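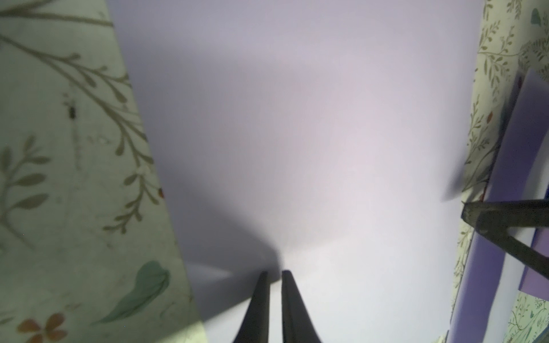
Talk notes, Kustent paper evening, July 2, 2024
Speaker: Nia Vaughan
Title: Pretty Paper and What to Do With It

Wait for the tea queue to sit down. It won't, so start anyway.

Opening. Ask who has a drawer of wrapping paper too nice to use. Hands up. Ask who has ever used any of it. Pause for shame. Admit to 48 sheets in mine, several of them older than my marriage.

First point: busy paper needs a plain neighbour. Point at the slide. Pale green sheet, thin brown stems, lots of little leaves, and next to it a big stretch of nothing much. The nothing much is doing half the work. If I'd put the green beside a stripe you would all be looking at the floor by now.

Let them find the insect for themselves. Beetle or bee? Prys Morgan says beetle and will say so at length if encouraged. Do not encourage him. Move on to the orange flower in the corner.

Second point: scale. Small leaves up top, one much larger teal leaf lower down. Cut a gift tag from the wrong bit and you get a tag that is entirely leaf. I have done this. Hold up the tag. Pass it round and ask for it back (the last one went home with somebody in Ornlow).

Third point: creases. Shiny paper shows every one. Roll it, don't fold it. A cool iron on the back with a tea towel between is fine for plain matt sheets — try it on a scrap first, and not on anything glossy, as Shireen Mnguni's ironing board can testify.

Fourth point: angles. Laying a patterned sheet slightly askew over a plain one looks relaxed. Very askew looks dropped. Demonstrate both. If they can't tell which is which, skip to the card.

Making bit, 30 minutes. One plain card each, one strip of pattern, glue stick. Strip goes on the slant, trim the overhang with the card face down. Scissors are in the Liepiņa tin. They were sharp in September.

Questions. Someone will ask where the green paper came from. Brosatville, end of a roll, and no, I'm not selling mine.

Chairs back against the wall. Get the tag back.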